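Feast before the fast: notes for talk, parish hall series, July 22, 2018

Speaker: Birger Solberg. Slides: Sunita has the clicker.
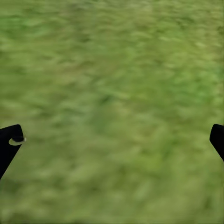 Start slow. Say thank you to Sunita Zamora for the invite and the ride from the station. Water on the left.

Opening question to room: who here gave something up last Lent? Hands. Then: who ate the thing the night before? More hands, usually. Wait for laugh, move on.

Main point, say it early. Feast and fast grew up together. You had a house full of eggs, butter, lard, maybe the end of a ham. Forty days when you couldn't touch it. No fridge. So you cook it all. Pancakes are a pantry problem. (Don't oversell this, somebody always knows more than me about pancakes.)

Names for the day. Mardi Gras = Fat Tuesday. Shrove Tuesday, from shrive, to hear confession. So same day has two names, one for the stomach and one for the soul. Carnival, most likely from Latin for taking away meat. The "farewell to meat" version is cute but the scholars don't like it. Say so and keep going.

SLOW DOWN HERE. I rush this bit.

What was Lent like for ordinary people. Varied a lot by century and place. Early on, one meal a day, towards evening. Then the meal creeps earlier. Then a small snack gets allowed. Fish was fine. Dairy was not, then in some places you could get permission if you paid. Butter money! There's a tower in Rouen they call the Butter Tower, said to be paid for that way. People like this, give it a minute.

Story: my grandmother and the herring. Short version. Not the long version, ran over by 6 minutes at Haltura.

Then the East. Orthodox Christians take it in steps. Meat goes first, then a week with cheese and eggs still allowed, then the full fast starts on Monday. Maslenitsa in Russia is that cheese week. Blini. Someone will ask about the straw figure they burn, yes, winter, and no I don't know how old it is.

Other calendars, brief, be careful. Ramadan is not "Muslim Lent", please don't let me say that even as shorthand. Different purpose, different shape, the meal comes every night at sunset. Yom Kippur, one day, and a meal beforehand that is itself treated as a duty. Thats the one I find most interesting. The eating beforehand counts as part of the observance.

Read the Brandão passage. Page marked with yellow tab. Two paragraphs ONLY, stop at "the bells." Look up once in the middle.

Masks and role swapping. One day the servant is boss, the boy is bishop. Old argument: does it let off steam so things stay the same, or does it give people ideas? I used to say steam. Now not sure. In some towns carnival turned into a real riot, Romans in France, 1580, people killed. So the people in charge were not always relaxed about it.

Church attitudes. Preachers complained every single year. Also clergy joined in. Both true. Some places set up forty hours of prayer to run over the carnival days and compete with it. Don't know how many switched sides, lol. (Cut the lol.)

Now the modern part. Feast stayed, fast mostly went. You can get the doughnut in January now, it's in the shops before the Christmas tree is down. What happens to a feast with nothing on the other side of it? Leave the question open. Do not preach. Birger, do not preach.

My try at it: last spring I did the old rule for 2 weeks, no meat, eggs or dairy, one proper meal. Grumpy by day three. The first boiled egg after was the best thing I've eaten in years. That's all I claim.

If time: the Farside group and their shared supper, everyone brings what they're giving up and leaves with none of it. If no time skip, go to questions.

Questions likely:
Why 40? Desert, Moses, Elijah, flood. Sundays not counted in the West.
Why does the date move? Easter, moon. Keep it to one sentance.
Is it OK to skip the fast and keep the party? Not my call. Ask what they think.

Housekeeping, Sunita asked: handouts by the door, 80 printed, share if short. Busus leaves from the front gate after the talk, don't keep folks late. Next month's talk is on bread. Collect my hat.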